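Skesmont recherche un(e) technicien(ne) de contrôle pour petits appareils électriques

Poste à mi-temps, 18 heures par semaine, atelier Plinovari. Prise de fonction en avril.

L'atelier remet en circulation du matériel de bureau : lampes, chargeurs, rallonges, multiprises. Vous travaillez sur table, pièce par pièce.
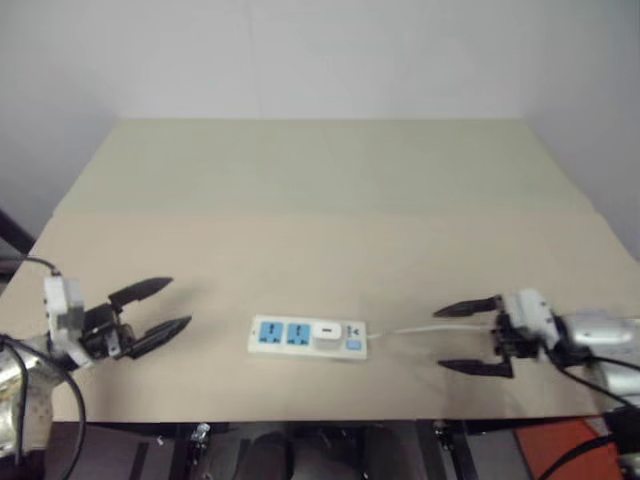

Vos tâches :
Examiner le boîtier, le cordon et la fiche de chaque article
Brancher et débrancher une fiche d'essai sur chaque prise
Vérifier l'interrupteur
Remplir la fiche de suivi et étiqueter
Écarter les articles douteux et les signaler à Thoa Từ, responsable de l'atelier

Les articles arrivent par lots d'environ 22 pièces. Les multiprises forment une bonne part du stock, tous modèles confondus, et il faut savoir reconnaître les formats de prise étrangers.

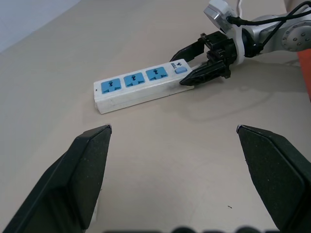 Multiprise blanche à trois prises bleu clair, avec interrupteur.

Profil : formation de base en électricité ou expérience équivalente, travail soigné, français lu et écrit. Une habilitation est un plus. Nous formons à nos fiches pendant les 3 premiers jours.

Contrat de 18 mois, renouvelable. Horaires du matin, à fixer ensemble.

Candidature (CV et quelques lignes de motivation) à adresser à Ghazala Butt, Skesmont, référence 2071. Les entretiens se tiennent à l'atelier et comprennent un court essai pratique.

Annonce publiée le jeudi 21 novembre 2019.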